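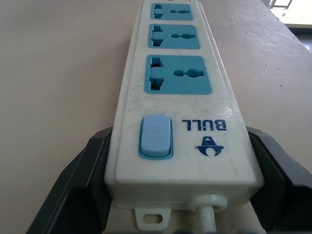 Figure 1. Wrist camera view with the power strip held at the cable end.

Picking Up and Placing a Power Strip with a Two-Finger Gripper
Project report, robotics lab course
Team Zitis: Upendo Kombo, Oi-ling Shek, Godfrey Shemweta
Supervisor: Magdolna Szűcs
Submitted February 8, 2023

1. Goal

The class was asked to choose one household object and have the arm pick it up from a table and set it down in a marked area. Most teams chose cups or blocks. We chose a power strip. It is long and heavier than it looks, and it has a cable that pulls on one end. We wanted to know if a policy trained only on our own demonstrations could deal with that.

2. Setup

The arm, gripper and table were the ones used by last year's class. The camera is fixed at the wrist and looks forward between the fingers, so the object is always seen from the gripper's side. In Figure 1 the rocker switch and the first socket face are in full view, while the far end of the strip is out of the picture. This matters later, in section 4.

Recording was done with Panedora, the logging program written by Wekesa Ogola for an earlier course. It stores the camera stream together with joint positions and finger opening. We changed two things in it: the folder naming and the button that ends a recording.

3. Demonstrations

We recorded 40 demonstrations by hand guiding. Upendo and Godfrey took turns moving the arm and Oi-ling reset the table between runs. The strip was placed at a different angle each time, always with the cable end toward the robot.

At first we gripped the strip in the middle, over the sockets. The balance was good but the fingers covered the part of the strip we needed to see. From September on we gripped near the switch, with one finger on each long side. The housing is smooth plastic and its sides taper, so the finger height had to be set with some care. Too high and the strip turned in the grip when lifted. Too low and the fingertips touched the table and the arm stopped with a force error.

The cable was the other problem. If it lay under the housing, the strip tilted as the fingers closed. We added a rule that the cable must run straight back from the end before a recording starts.

4. Training and results

The policy was trained for 3,000 steps on the lab computer. We tested it with the strip straight ahead and with the strip turned to either side.

With the strip straight ahead, the grasp was reliable. The arm came down over the switch end, closed, and lifted without much turning. With the strip turned far to the side it often closed on a corner and pushed the strip away. We think there are too few examples of those angles in our data.

Placing was weaker than picking. The far end of the strip is outside the camera view during the grasp, and the policy had no way to tell if that end was inside the marked area. Several runs ended with the near end placed correctly and the far end over the line. A second, fixed camera would probably help – the Pesonen team used one for their drawer task and let us look at their data.

5. Problems during the work

- Two recordings were lost when the disk filled up. We repeated them.
- The finger pads slipped after a long session. Cleaning them with alcohol fixed it.
- Light from the far side of the table changed during the day. We did not correct for this.

6. Next steps

Record more runs at steep angles, add the fixed camera, and try again with the cable end pointing away from the robot. The recordings are on the lab drive under Zitis, with a text file listing the starting angle for each run.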